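Okay, long thread, get a coffee. I've spent the new year putting together our equipment budget for a tidying robot, and several of you asked me to share how the numbers shook out.

First thing I'd say – the arms are the easy part to price. You get a quote, you wince, you move on. Everything else on my sheet came in later and in small pieces, and the small pieces are what ate my July estimate alive.

We looked at two-armed setups from Gavanero and Wemik. One arm would have been so much kinder to the budget! But a lot of household pickup wants one hand steadying and the other hand working, and I kept coming back to that every time I tried to save money.
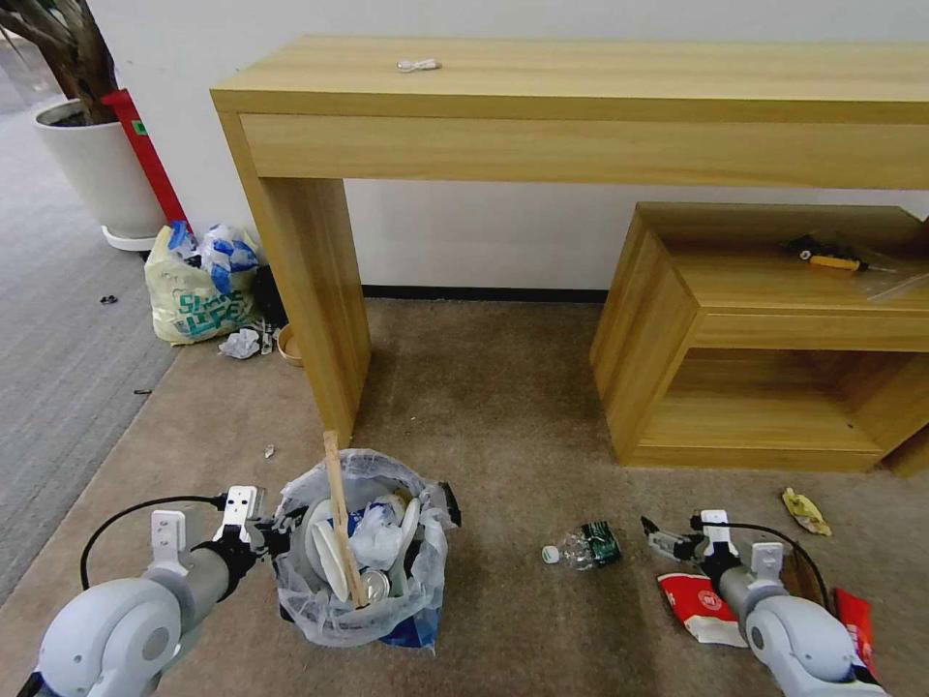 Should you buy spare gripper fingers with the first order?
Buy one full spare set per arm, up front, and put it on the same purchase order so it ships with everything else. We left ours off and then paid separate shipping of 88 dollars, which still stings a little.

Next up, cables, and please don't laugh, I gave them their own line. My friend Roel De Graaf (he did the planning for the Waketti project and has made all these mistakes ahead of me) told me to set aside five percent of the arm price for cables, clips and sleeves. I thought that was wild. I have since apologized to him.

Also on the sheet – consumables. Bin liners, tape, wipes, paper plates, snack bags, all the ordinary stuff you want your robot to meet. I put down 40 dollars a month and so far that's holding up fine.

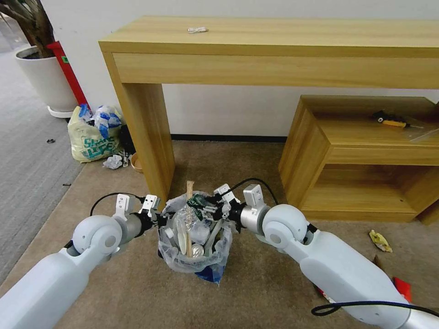

Grippers were where I went back and forth the longest, and I must have rewritten that line more times than my own resume. Declercq quoted us a wider model that would have added nearly 2000 dollars to the pair, and it was a lovely piece of hardware, truly. But then I think about a lined bin packed like this one, with a thin stick standing up out of the middle and a round can down near the bottom, and what I want for that is a slim finger that can get over the rim and into the bag. So the slim ones stayed, and the difference went to a service plan.

Speaking of which, read the service plan before you sign! Ask who pays the freight both ways, and ask whether you get a loaner while yours is in the shop. Two of our quotes looked almost the same until I asked those questions.

I'm cleaning up the spreadsheet now so it makes sense to someone who isn't me. Reply if you'd like a copy and tell me whether you're pricing one arm or two, because the tabs are different.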